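Home Kitchen Organization, Session 3: The Countertop

Notes by Vasanthi Acharya

OK, so last time we did drawers, and I promised we'd get to the stuff that lives out in the open. I'm keeping this handout short because we spend most of the session working.

Start with the reach test. Stand where you cook, plant your feet, and stretch out one arm. Whatever you grab while something is already on the stove belongs inside that reach. Everything else can go in a drawer, even if it's pretty! I learned this in my aunt's kitchen in Palstead, a narrow little place built in 1956, where the one crock by the stove held more than 80 tools (I counted them for a class assignment, and yes, I found 13 wooden spoons).

Next, sort by job. I like stirring and scraping tools in one cup, and lifting and turning tools in another. Heads go up, handles go down. If two tools keep snagging each other, and whisks are the worst for this, put the whisk at the outside edge of the bunch.
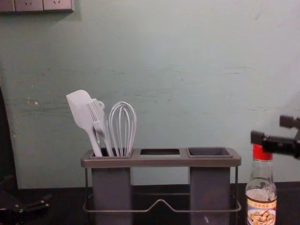 How full should a utensil cup be? Full enough that the tools stand up without flopping over, and loose enough that you can pull one out with one hand without the others coming along. For most cups that means stopping well before it looks full.

A divided caddy makes all this easier than a single crock, and I'd leave one section empty for the first couple of weeks. You'll find out what wants to go there. Mine ended up with tongs and a thermometer - I never would have planned that.

About cleaning: the bottom of a utensil cup gets gross. Crumbs, drips, the odd peppercorn. Lift the cups out, wash them in hot soapy water, and let them dry completely before anything goes back in. Wipe the counter underneath while you're there.

For next session, please bring your three most-used tools and one you haven't touched since you bought it. Anselmo Grajales is teaching that one, on knives and cutting boards, and he'd like you to read the Fernandes chapter on storage first.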